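Walking routes and street crossings in Derkton: second progress report to the Wendt Fund

This report covers the work from March up to the end of the summer term. The first report dealt mainly with setting up, so we have not repeated that here. Spending is on track except for printing, which is explained further down.

Where we are

The grant pays for three pieces of work: a survey of the walking routes people use to reach the school, the clinic and the market in Derkton; a set of printed route maps; and small repairs and changes that the town has agreed to make once the survey shows where they are needed. The survey is finished. The maps are at proof stage. Two of the small changes have been made and the rest are waiting on the town's road crew, who lost most of April to the burst main on the Ganow road.

Survey

We delivered 400 questionnaires by hand and got 190 back. That is better than we planned for. Returns were strong near the school and weak on the Traltudow side, where many households have someone working shifts and we kept finding people out. Theda Kuhlmann went back there for a second round in the early evening, after 6 p.m., and most of the Traltudow answers we have come from those visits.

The question that got the longest answers was the last one, which asked people to name a place where they don't like to cross. We left three lines for it and many people wrote over onto the back of the sheet. The same places come up again and again: the junction below the clinic, the bend by the old dairy, and the stretch of the Ganow road where the sidewalk stops on one side and starts on the other.

Older residents and parents with strollers gave different reasons for disliking the same spots. Parents mostly wrote about parked vans and not being able to see past them. Older people wrote about time. Several said the clinic signal changes before they are across, and two said they now take the bus one stop further to avoid it. We timed the signal ourselves and it gives 8 seconds. Reinhold Fröhlich has raised this with the county signals office, which controls the timing. They have agreed to look at it but have not given us a date.

We did not get many answers from teenagers. The school offered to hand out forms in class but the offer came too late in the term. We would like to take it up in the fall and add the results as a supplement.

Changes on the ground

The hedge at the dairy bend has been cut back and the owner has agreed to keep it at waist height. A dropped curb has been put in at the market end of Mill Lane. The bench we proposed halfway up the clinic hill is ordered but not installed – there is a question about who owns the strip of grass, and the town clerk is checking the deeds.

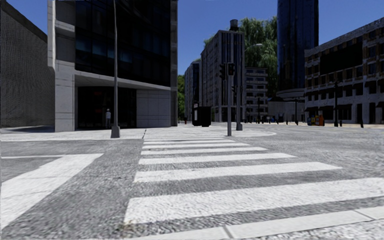 Surface condition was the other thing people raised. Stone paving is popular in the old center and no one who wrote to us wants it taken up, but it is hard going with a walker, and the joints near the market have opened up over several winters. The town will relift and bed the worst section in the fall. It won't do the whole street. We had hoped for a smooth strip down one side as well, and that has been turned down on cost for this year. Crosswalk repainting is in the regular maintenance budget, so we have not put any grant money toward it.

Maps

The map will be a single folded sheet, with walking times in minutes and the steep parts shaded. We tested a draft with the Traltudow lunch group and made the type larger afterward. They also asked for public toilets to be marked, and these have been added. The printer's first quote was for 200 copies, which now looks too few given the requests from the clinic and the library. A bigger run would put us over the printing line. We ask for permission to move the unspent part of the travel line to cover it.

Next period

The maps should go out in early fall. After that we will do the school survey, follow up on the signal timing, and walk each route again with residents once the paving work is done. Theda will draft the final report and Reinhold will check the accounts against the town's invoices before it is sent. If the bench has to go somewhere else on the hill, we will write to you before the order is changed.

Related items
First progress report: Walking routes in Derkton
Survey form and cover letter
Notes from the Traltudow lunch group
Ganow road: sidewalk gaps
Wendt Fund: reporting guidelines for small grants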